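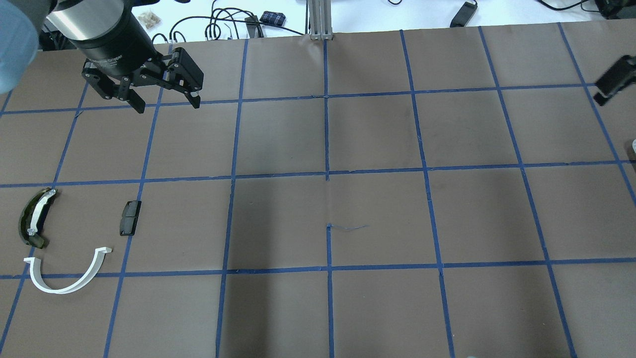 A gripper that reports a closed grasp on nothing is a minor fault. A gripper that reports a closed grasp and then lets the controller proceed for 40 more cycles is a design failure, and I want to argue that we keep filing the second kind under the first.

The case I have in mind happened in our cell in December. Two arms share one work surface. The task was to pick small plastic parts and move them between marked squares. At some point the left arm began closing 13 mm short of its commanded width. The driver read the stalled motor current, compared it to a threshold, and returned "object held." The planner then moved the arm into the shared zone with a payload model that was wrong, and the second arm yielded to a path that had no reason to exist. Contact followed. The force limit tripped and both arms stopped.

The report, written by Bronwyn Paewai, lists the cause as a cable snag at the wrist. I accept that. A snagged cable raises current, and raised current looks like a grasp. Where I disagree is with the corrective action, which was to re-route the cable and add a strap.

Cables on a moving arm will snag. They are held on with straps and tape in most labs I have visited, including Skoltia and the Tevorik annex, and they shift a little with every wrist rotation. Treating each snag as the root cause means the fix is always mechanical and always local. The software that took one ambiguous number and turned it into a statement of fact stays as it was.

The better fix costs 30 ms per grasp. Read the finger position as well as the current. If the two disagree, return "unknown" and hold outside the shared zone until someone clears it. We ran this check against 3,000 logged grasps and it flagged every false hold, along with a few good ones on thin parts. I would take those stops. An operator can clear one from the pendant in seconds.
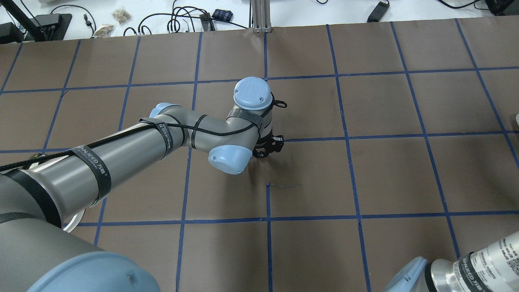
Yeshi Mekonnen read a draft of this and objected that an "unknown" state only moves the problem, as operators who see it often will learn to clear it without looking. Berhe went through the same thing with light curtain resets. The objection is fair, and the answer is to log each clear with the two readings beside it and review them weekly. A state that is cleared too often needs a better threshold. It should not be removed.

The force limit did its job in December. It is the last layer, and our report counts its trip as evidence that the system is safe. I would like the next revision to strike that sentence.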